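Avril, par la rédaction de Purkel

Démonter un ordinateur, le geste que le robot apprend

Chez Garkside, l'équipe du projet Wakine ne programme plus chaque mouvement. Un opérateur guide le bras, la machine enregistre, puis un modèle apprend à reproduire la tâche. Avec 247 démonstrations, le robot réussissait peu d'essais. Avec 1000, il se trompait encore sur les petites pièces. Le résultat a changé quand on a ajouté les images prises près de la pince.
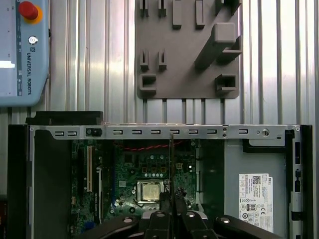
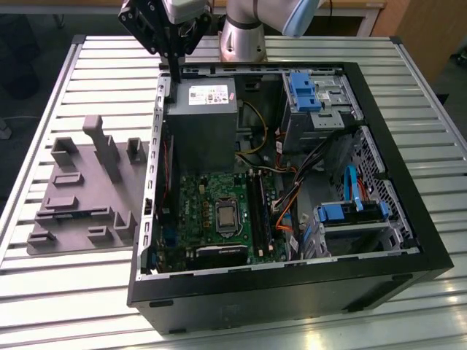 Le boîtier ouvert, carte mère visible, sur les deux vues.

Faut-il encore plus de démonstrations ?
L'équipe en prévoit 3000, sur 4 modèles de boîtiers.

Commentaires

Kamath : Et les vis abîmées, il fait comment ?

lecteur_atelier : Article intéressant, mais je voudrais connaître le temps par machine.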